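Latcombe Grip Comparison: README

Last updated Apr 23, 2025

Overview

Latcombe is a comparison set for two finger designs on hand-held grippers. It covers cloth handling in furnished homes: spreading, folding, stacking and bagging garments. The aim was to find out which finger gives usable demonstrations on thin fabric before either design was fitted to an arm. No arm data is included in this release.

Hardware

Both variants share the same body, camera mount and trigger. Only the fingers differ.

Variant A (Surkesham): solid finger, flat pad, 16 mm wide at the tip.
Variant B (Tidarthorpe): slotted finger, same pad width, more flex along the length.

Fingers are swapped in pairs. Left and right units carry separate labels and must not be exchanged within a session, as the calibration files are stored per unit. If a label is missing, check the session log before loading the calibration.

Contents

88 sessions, 47 with Variant B and the rest with Variant A. Each session folder holds:

left and right video
gripper opening width, one value per video frame
6-DoF pose for each gripper
calibration files
session log (plain text)

Sessions run around 40 minutes, including pauses. Pauses are marked in the log but not cut from the video.

Collection

Operators worked with one gripper in each hand. Garments were taken from whatever was in the home, so fabric weight and size are not balanced between variants. Lighting was not controlled. Sessions recorded in March use an earlier exposure setting and tend to clip near windows.
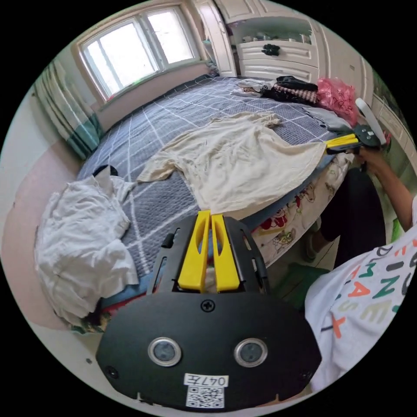 Fig. 1. Left unit (047左) with slotted yellow fingers, view from its own camera. Shirt laid flat on the bedspread; second gripper at right.

Known issues

Pose tracking drifts when the view is filled by plain fabric. Patterned bedding helps. Affected spans are flagged in the pose file with status 2.
Opening width on Variant B reads slightly high under load because the finger bends before the pad closes. A correction table is supplied but is not applied by default.
The two grippers can block each other's view during folds. These spans are not flagged.
Some Variant A sessions have no right-hand audio. Audio is not used in the comparison.

Loading

Use the Guo loader, included in the tools folder. It returns left and right streams on a shared clock. Set apply_width_fix to true for Variant B if you compare opening widths across variants.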